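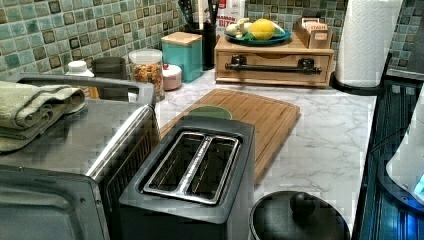
Notebook 209, October, test kitchen counter
Entry started 8:40, closed late afternoon

Purpose: work out where the big bamboo board should live on the counter, and check its surface after the last oiling. Both came up at the same time because the board is too large to move without moving everything else, and I wanted to handle it only once.

Starting arrangement. Toaster oven at the left, folded green towel on top of it. Two-slot toaster in front of the board, board lying at a diagonal, round black lid to the right of the toaster. Canisters and the rest of the row along the back against the mosaic tile. I left the back row alone. It has its own problems and they are in Ingegerd Magnusson's notes, under storage.

The board is flat bamboo, laminated from long strips with the grain running the long way, and has a juice groove inset from the edge. It was last treated with the Celtness board oil, two coats, by someone who did not write down the amount. I assume the usual amount. Please write down the amount.

Flatness

Checked the board where it lay, before changing anything. Pressed on each corner in turn with the flat of the hand. One corner on the wall side gave a slight click against the counter. The opposite one did not. Turned the board over and repeated: no click at any corner. So there is a small cup toward the groove side and the counter itself is good, at least over that area. Straightedge across the width confirms it. I could slide a sheet of printer paper under the middle with the groove side down and not two sheets. For a board of this size I would call that normal, and I don't think it needs anything beyond being oiled on both faces next time. The underside took the test drop noticeably faster than the top, which suggests that only the top got its second coat.

Put it back groove side up.

Water drop test

Same method as on the Welwood boards in the spring. Drops from the pipette at marked points on the board, timed until the bead loses its edge. Points: center, near the left edge inside the groove, in the groove itself, and outside the groove on the rim.

Center held its bead the longest. I stopped timing when the kettle timer went off. Left edge inside the groove was nearly as good. Rim was acceptable. The groove was poor. The bead flattened almost at once and left a dark patch that took a good while to fade after blotting. The straight runs were better than the corners. The rounded corners are cut partly across the ends of the strips, and the end grain is going to drink whatever it is given.

The cure is easy enough. Oil the groove separately with a cotton swab, before the faces, and let it stand before wiping. Wiping the whole board with one cloth drags the oil out of the groove along with the excess.

Ran the groove capacity while the pipette and the jug were out. Started by pouring 200 ml in from one corner, slowly, which was optimistic. It came over onto the face well before the jug was empty. With 100 ml the groove held it all as long as nobody leaned on the counter. That is adequate for a roast chicken and not for a watermelon. Blotted, then stood the board on its long edge on a rack for the rest of the morning. Raised grain after drying: slight, only in the groove. Did not sand.

Lamp for looking at the finish: the 4000 K bench lamp, held low from the left. The ceiling light washes out everything. Under the low lamp the knife marks show clearly, mostly in a band to the right of center, which tells you where people stand when they cut. They are shallow. Lighter and darker strips look the same depth of wear, so I don't think the color difference means anything for hardness, though I would not put that in a report on the basis of one board.

Heat side

The toaster was the reason for the complaint in the first place. With the board directly behind it, crumbs go onto the board and whoever is cutting reaches over the slots. I ran the toaster on its middle setting, several cycles in a row with nothing in it, and held the surface probe against the nearest part of the board after each. The board got warm to the hand and stayed below what a plate out of the dishwasher does. No concern for the glue lines. The oil smelled a little. I would still not keep it there, on account of the reaching over.

The towel on the toaster oven is a different matter. It is a convenient shelf and everyone uses it as one. The rule for the counter is now: nothing on top of the toaster oven when it is in use, and the towel goes on the rail. I have written this on the card. The Strömberg manual for our old oven had the same instruction on its first page, and I doubt anyone read that either.

Board by the sink

Next position tried was with the board nearer the faucet, lying straight, with a strip of open counter kept along its near edge. The round green dish stayed on the board, toward the back.

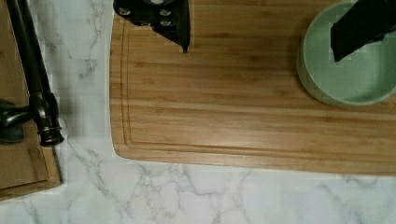 Keeping a strip of counter free in front makes more difference than I had expected. With the board pulled right up to the counter edge there is nowhere to set down a knife except on the board, and scraps get pushed onto the floor. With the strip there you can rest the side of your hand on the counter, and there is room to get fingers under the board when lifting it. It also makes it obvious when the board has crept, as the gap stops being even. I would keep a hand's width at minimum.

Lying straight is better than lying on the diagonal. The diagonal gives slightly more usable depth in the middle but wastes the triangles behind and in front, and those fill up. A lid ends up in one and a toaster in the other. Straight also puts the grain across the person cutting, so most cuts go across the strips. I prefer that for wear. Others may disagree. Ingegerd cuts on whatever angle she likes and her boards outlast mine.

Being close to the faucet has one clear cost. Splash reaches the left end of the board. Ran the tap at full, washed a colander in the ordinary way, then laid dry paper towel over the board and looked for spots. There were spots along the left side as far in as the groove, and a few past it. Repeated with the board shifted right by a hand's width: spots on the rim only. That is the position to use. The rim is easy to wipe and it is the groove we want to keep dry, see above.

Dish on the board, for or against. It takes up a corner that would otherwise collect peelings, and it gives the peelings somewhere to go. A small dish fills too quickly for real prep. As a place for salt, cut garlic, or a squeezed lemon half it is about right. It needs to stand fully inside the groove. Straddling the groove it rocks, and I got a ring of water under the rocking side that sat for as long as I left it. The thick rim on it is good to grip with damp hands.

Slip

The board slides on this counter when the counter is wet and hardly at all when it is dry. Tried a damp cloth under it, the usual fix, and it held very well. The trouble is leaving a damp cloth under bamboo all day. Tried the rubber mesh from the Niltarier sample box, cut smaller than the board so that it doesn't show. It held nearly as well and can be left in place overnight. It leaves a faint pattern of dust on the counter, which wipes off. I don't know yet whether it marks the oil finish underneath. Leave it in and check at the end of the month.

Settled arrangement

Board straight, right of the faucet by a hand's width beyond the first trial, strip of counter free along the near side, mesh underneath.
Toaster beside the toaster oven, slots clear of anything overhead, nothing behind it that anyone needs to reach.
Top of the toaster oven clear when in use. Towel on the rail.
Black lid back with its pot. I have not found the pot.
Green dish on the board, inside the groove, back corner.

Still open

Re-oil both faces, groove first, with the amount recorded. Celtness bottle is low, so check before starting.
Repeat the drop test in the groove corners after that, same points. I have left small pencil ticks on the rim. Please don't sand them off.
Check the underside for marks from the mesh.
Flatness again after both faces have been oiled and it has stood a few days. If the corner still clicks with the groove up, turn the board over for a week and see.
Ask Ingegerd whether the back row can lose a canister. The toaster cord currently runs behind it and has to be fished out.

Board was wiped and left standing on edge at 4:30 — it goes back down in the morning, whoever is in first.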